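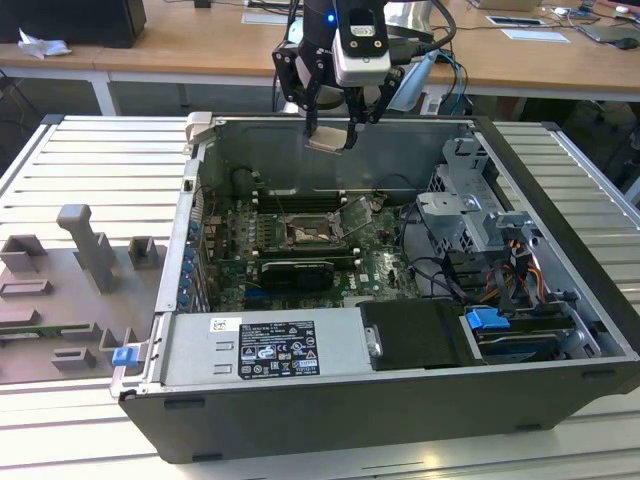

Segundo o responsável pela célula, a parte difícil de desmontar um computador é saber quando parar de puxar. "Um conector preso e um conector com a trava fechada dão quase a mesma leitura de força", explicou durante o dia aberto da Sitano, no pavilhão de Larnum.

Início Notícias Indústria Eventos Contactos

Automação e Robótica | Reportagem
1/30/22
Leitura: 3 min

A demonstração partiu de uma torre de secretária aberta e deitada de lado, com a garra suspensa sobre o interior da caixa. O projeto, chamado Sarkar, estuda a remoção de componentes em equipamento usado. O entrevistado, que pediu para não ser identificado, trabalha nele desde a primeira versão da garra.

"Os dois dedos são deliberadamente simples. Testámos geometrias mais complicadas e perdíamos acesso junto às paredes do chassis", disse. Os módulos de memória são, na sua opinião, o caso mais favorável: as travas têm posição previsível e o esforço é vertical. Os cabos são o pior. "Um cabo nunca está onde estava na máquina anterior. Não há modelo CAD que resolva isso."

A equipa registou 1542 tentativas de extração, das quais 518 exigiram intervenção do operador. Questionado sobre se considera o valor elevado, respondeu que depende do componente e que a média diz pouco. O controlador, designado Fender, limita a força em cada eixo e pode repetir a aproximação até 200 vezes antes de pedir ajuda. "Na prática, se falhou dez vezes, vai falhar sempre. Vamos baixar esse limite."

Quanto aos suportes de fixação, impressos em 3D, a opção foi pelo prazo. "Mudamos o desenho de um pino à tarde e montamos no dia seguinte. Em alumínio esperávamos semanas."

Um visitante perguntou pelo tempo de ciclo. O responsável não quis indicar um valor e remeteu para a próxima série de ensaios, com 100 máquinas de modelos diferentes, prevista para terminar em dezembro.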